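Sernlow Makers Forum > Robots and Automation > Learning from demonstration

Thread: How varied should my demonstrations be? (toy kitchen, clearing up task)

margarida_t
Wed 4 July

Hello all, and sorry in advance for the length of this, I do go on a bit once I get started.

Some of you will remember me asking about arms in the spring. Well, I got one, it has been bolted to the end of the dining table ever since, and I've been steering it by hand to record examples for a small policy I want to train. The job is simple enough to say out loud: pick up the toy vegetables and put them in the bowl. I've got 800 episodes now, all recorded by me, mostly in the evenings with the radio on.

The trouble is that I'm very tidy. I put everything back in nearly the same place before each go, and when I trained on the first batch the arm was lovely as long as I was lovely too. Move the bowl a hand's width to the left and it reaches for where the bowl used to be, and then opens its fingers over nothing, quite confidently. It's rather sad to watch!

So my question is whether I carry on and add a lot more, or start again with a messier table. And if messier, how messy? I don't want to waste my August on it if there is a known answer.

Margarida Tavares

---

brendonia_bob

Welcome to the club, we have all had the arm that drops things on a ghost bowl.

My advice is don't bin anything. Keep your 800 and add 50 with the bowl somewhere different every single time, then train again and see how far you get. I did that with a sock sorting job last winter and it made a bigger difference than the previous month of recording put together. You'll know by the weekend whether it's the right road, and you've lost two evenings at most.

---

Nogueira

I'm going to disagree with Bob, in a friendly way, as he knows I usually do.

If you add a small handful of varied episodes to a great heap of tidy ones, the tidy ones shout them down. The model sees the bowl in the same place over and over and learns that this is where bowls live. You can weight the new ones more heavily when you train, and I would, but my own feeling is that a smaller, properly mixed set beats a large one with a lump in the middle. When I started again from scratch I was cross about it for a day and then very glad.

Also, what is your wrist camera seeing at the moment of release? That matters more than people think. If the fingers hide most of the bowl when you let go, then the only view that tells the policy where the rim is comes from the approach, and you want your approaches to be slow and from lots of directions.

---

brendonia_bob

Sock sorting did have a second camera overhead, now you mention it. I'll give you that one. I still wouldn't throw away 800 of anything.

---

andor.fekete

Can I come in between you two?

We ran a set of toy kitchen tasks at Prolance, where I used to work, and ended up with 3355 episodes, so I have had plenty of time to be wrong about this. What we did in the end was keep the old recordings but sample from them, so each batch had as many messy ones as tidy ones. That takes five minutes to set up and nobody has to cry over deleted evenings. Then we wrote a little list of things to change between episodes, and whoever was driving rolled a die to choose. Bowl position, which way the bowl's handle points, which toys are out, what else is lying near them. The die was important. People think they are being random and they are not, they have favourite corners.

The other thing, Margarida, is mistakes. Do you keep the ones where you fumble? If you only keep perfect grasps the arm never sees how to get out of trouble. I would record some on purpose where you start with the fingers in an awkward spot and then recover.

Andor Fekete

---

margarida_t

Oh, this is all so helpful, thank you, and I've been deleting my fumbles! Every one of them. I thought I was being conscientious. There was an episode (number 1944 on the counter, which runs on even when I throw one away) where I nudged the whole bowl along and had to chase it, and I remember being embarrassed and wiping it straight off.

Right, I've had a go this evening with a die borrowed from the Ludo box. I left the chopping board lying at an angle behind the bowl, with other toy food scattered off to the right, where before I would have cleared every bit of it away. I've stuck to the dark surface for now because I didn't want to change that as well.

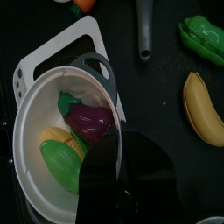
And to answer Nogueira about the camera, yes, the fingers do get in the way a good deal. I went back through some of the old recordings this evening with a cup of tea and paused each one near the release, and there are plenty where a finger is over the rim and the vegetable I care about is half hidden behind it. I'd never looked at them from the arm's side before, only from my chair, where of course everything is perfectly obvious.

So the plan is Andor's sampling, with slower approaches, and I'll stop wiping the fumbles. Bob, you'll be pleased to hear the old ones are staying.

---

Nogueira

Very sensible. One small grumble: don't slow down so much that you get long stretches where the arm is standing still. If you dither for three seconds while you think, it'll learn to dither too. Trim the pauses at the start, or decide where you're going before you press record.

I still think you'll end up leaving the old ones out, but I'm happy to be shown otherwise.

---

brendonia_bob

Pleased and smug, thank you.

Do put a few aside for testing before you train, by the way, with bowl positions you promise not to record in. I didn't, and spent a fortnight thinking I had cracked it.

---

andor.fekete

Seconding Bob on the test positions. Mark them with a bit of masking tape just outside what the camera sees, otherwise the arm will learn to love masking tape. Ask me how I know.

And Margarida, write down which episodes had a fumble in them while you still remember. A column in a spreadsheet is plenty.

---

margarida_t

Spreadsheet started, tape found, Ludo die officially on loan until the end of August. I'll post again when the next lot has trained.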